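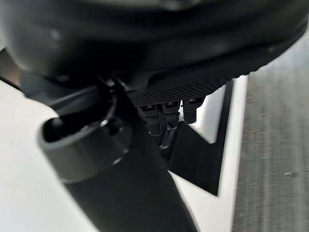
Faler kitchen cell, monthly inspection
Robot: Triline two-arm, unit 17
Month: September
Inspected by: Evdokia Zacharopoulos
Run hours at check: 3,752

1. Hand housing
Wipe down, check for cracks along the lower rim. Check that the textured pad on the underside is seated.
OK. Pad seated on both hands.

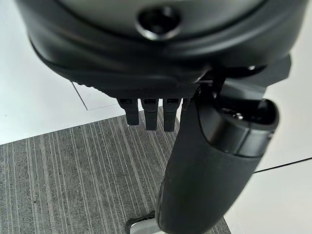
Underside of housing, with textured plate, prongs and finger.

2. Prongs under the plate
Look for bent or chipped tips. Do not push on them with a tool.
OK. Cleaned with a dry brush.

3. Finger sleeves
Check for splits and for twist at the cap. Replace at 300 hours from last change.
Left hand OK. Right hand due before the next inspection. Sleeves are on order from Mavromatis.

4. Grip check, cup
Left hand, standard cup, hold over the counter edge with the dishwasher open. Hold for 3 minutes.
Pass. No slip.

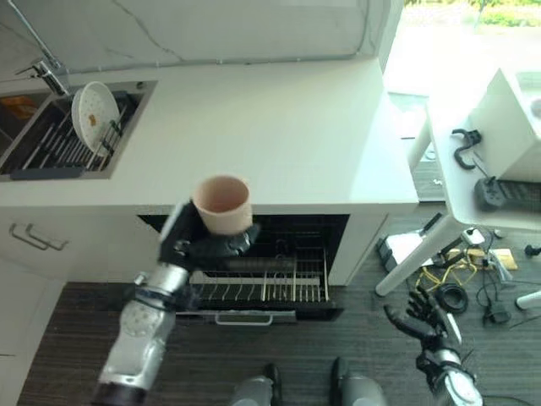

Item 4, cup in left hand, lower rack pulled out.

5. Floor and cables
Yellow cables and the coiled black cable are on the floor under the table. Keep clear of the feet.
ACTION: tie up and route along the wall. Same comment as last month.

6. Power strip on table
Check plugs are fully in and strip is away from the sink.
OK. 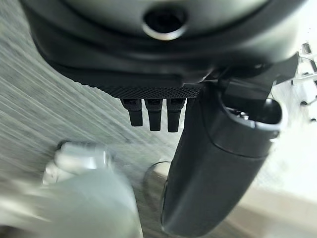

7. Finger bracket
Check screws with the Jendska driver, low setting. Mark any that turn.
One screw turned slightly on the right hand. Tightened and marked. Recheck in October.

8. Emergency stop
Press with both arms raised, then reset.
OK.

Result: cell may run. Item 5 open.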